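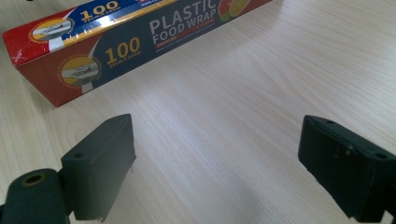

4. Discussion: Exceptions and Inherited Defaults

The case for default inheritance is easy to state. A property is stored once, at the most general concept where it usually holds, and everything lower down gets it for free. If birds fly, then robins fly, and nobody has to write that down for robins. Penguins get an override. Most introductions stop at the penguin, and we think they stop too early.

Our doubts come from the Lornthorpe hierarchy, which was built by hand in the Nalla editor and which we had expected to be a friendly test. We drew 60 concepts from the upper half of the hierarchy and 60 from the lower half, and three of us (Grgić, Kos and Spahić) went through each concept's inherited properties without seeing where they came from. The question put to the readers was a plain one: would a person who knows this subject accept the property as usually true of the concept?

In the upper half the answers were mostly dull, as one would hope. In the lower half they were not. Readers kept rejecting properties that looked perfectly sound at the level where they had been entered. "Has an owner" is a fair default for a building. It is a poor one for a ruin, and it becomes close to meaningless for a ruin known only from a written record. Each step down the chain was reasonable when it was made. The builders had checked the new link, and the properties arriving through the link had been taken on trust.

Figure 2. One inheritance chain from the Lornthorpe hierarchy, most general concept first. The property in brackets is entered at that level.
Structure → Building [has an owner] → Ruin → Ruin known from records only

The usual reply is that the chain in Figure 2 simply needs an override at "Ruin". Perhaps so. But an override is a repair that someone must think of, and the notation gives no sign that one is missing. A hierarchy with every exception in place and a hierarchy with none look the same to the program that reads them. We find it hard to share the confidence of authors who report a low number of overrides as evidence of a clean design. It may be evidence that the checking stopped.

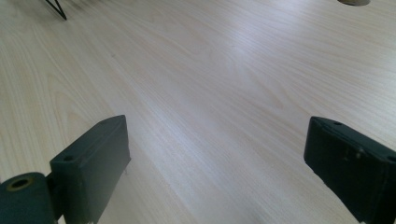

Does adding more levels to a hierarchy make its defaults safer?

Only if somebody reviews the inherited properties each time a level is added. A new level gives the builder a place to put an exception, but it also makes the chain longer, and an old default then reaches concepts its author never had in mind.

A second difficulty appears when a concept has more than one parent. The Dimitriou ordering, which Nalla applies unless told otherwise, settles conflicts by preferring the parent that was listed first. This is fast and it always gives an answer. Whether the answer means anything is another matter. In our sample, eight concepts changed at least one inherited value when we swapped the order of their parents and altered nothing else. The builders told us that they had listed parents in whatever order came to mind. A reasoning step that rests on such an accident should not be described as a reasoning step, and we would rather see the system report a conflict and leave the value blank.

We did consider whether the trouble lies with this one hierarchy. Nnaji repeated the parent swap on the Trurkcombe vocabulary, a smaller resource built by other people with other habits, and saw the same kind of change. We do not give a rate for it. Trurkcombe records no history of its edits, so we cannot tell a deliberate parent order from a careless one — and a rate that mixes the two would be quoted long after the warning attached to it had been dropped. 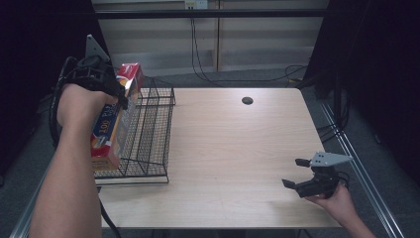 The same caution applies to our own readers. They are all people who work with hierarchies, and they may be quicker to object than the people who would use one to look something up. Bhattacharjee, who wrote several of the original entries, took no part in the reading but did see the results, and he disputes some of the rejections. His view is that "usually true" was read too strictly, as though it meant "true with few exceptions". We have left the disputed cases in. Taking them out would make the lower half look better, but the parent order problem does not depend on them at all.

What remains is a narrower claim than the one often made for default inheritance. It saves typing, and near the top of a well-kept hierarchy it saves typing at little cost. Further down, we have seen no reason to treat an inherited value as knowledge until a person has looked at it in the place where it lands. Section 5 describes the small change to the Nalla editor that we used to mark such values as unread.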